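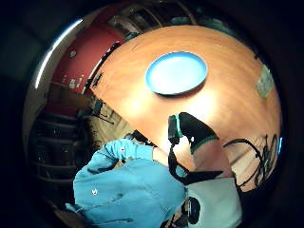

Speaker notes – "Safest neighborhood" lists and why I don't trust them
Renters' evening, Fuvholm library, 2022-09-04

Slide 1. Title only. Wait for the back rows to sit down.

Start with the question I get most: "Which part of town is safe?" Say up front that I won't be giving a ranking tonight. Anyone who came for one can have the tea and go home early, no hard feelings.

Ask for hands. Who picked their current place partly from a list online? Who remembers who made the list? Expect a lot fewer hands the second time.

Slide 2. The Valtard list.

Most people in the room will have seen this one. Valtard is a moving and storage company. It puts out a list of the safest neighborhoods every January and the list gets passed around until summer. Last time it scored 39 neighborhoods, and Skikach came first.

I read the method page, all of it. It's short. Reported crimes divided by residents, then a "community feel" score that is never explained. I wrote and asked how community feel was measured. I got a quote for a two-bedroom move.

Slide 3. Dividing by residents.

Go slowly here, people lose the thread.

Skikach is almost all houses. Hardly any stores, no station, one bar. The people counted as living there are the same people who are there in the evening. The old market district has few residents and a huge crowd passing through. A phone stolen from a visitor goes on the market district's bill, and the visitor isn't in the number you divide by. So the district looks terrible. Is it terrible for somebody who lives on the third floor there? The list can't tell you. Maybe it is. I don't know either.

Show the two bars. Market district, 653 reports in the year. Skikach, 131. Let them look, then ask what's inside the 653. Shoplifting, mostly, and stolen bikes. Neither has much to do with a person sleeping in a bedroom.

(If someone says "but bikes matter" – yes, they do, especially if it's yours. Buy the heavier lock. It still isn't what people mean when they ask me if they'll be safe.)

Slide 4. What doesn't get reported.

Reports are reports. A street where people have given up calling looks calm on paper. A street with one keen neighbor and a doorbell camera looks like a crime wave. I can't put a size on this effect, and I'm suspicious of people who say they can.

Don't tell the parking lot story, it runs too long.

Slide 5. Doorbells, apps, gates.

Keep this brief or it eats the evening. The neighborhood apps are good for lost cats. For judging an area they're poor. You read ten posts about a "suspicious van" and never see the eleventh, where it was the plumber.

Gates: the Giannakopoulos building went gated and raised the rent to pay for it. Ask what residents got. The gate was propped open with a brick on both my visits. Two visits is not a study, say so.

Slide 6. What I'd do in place of a list.

Go at the hour you'd be coming home. Most viewings are at lunchtime, when nearly any street is fine.

Walk from the bus stop to the door. Look at whether the lights work, not how many poles there are.

Try the main door of the building before you ring. Does it latch?

Ask a tenant. The agent is paid when you sign.

Ask when the locks were last changed, and get the answer in writing. "Recently" doesn't count.

Look up the type of crime, by street if the city map lets you. Ours does, though it's slow and the colors are awful. Switch off the shoplifting layer first.

Slide 7. Limits of my own advice.

I don't want to swap one kind of false comfort for another. You can do every one of these things and have a bad year. You can also move into the place at the bottom of the Valtard list and have nothing happen for a decade. Rent decides most of this for most people, and a list that skips rent is talking to somebody else.

Expect pushback from Skikach. I'm not saying it's unsafe. I'm saying first place on that list is weak evidence, and there's a price attached to it now.

Questions. Repeat each one into the microphone. No legal advice about leases, send those to the tenants' desk downstairs. Handouts are by the exit, city map address on the back.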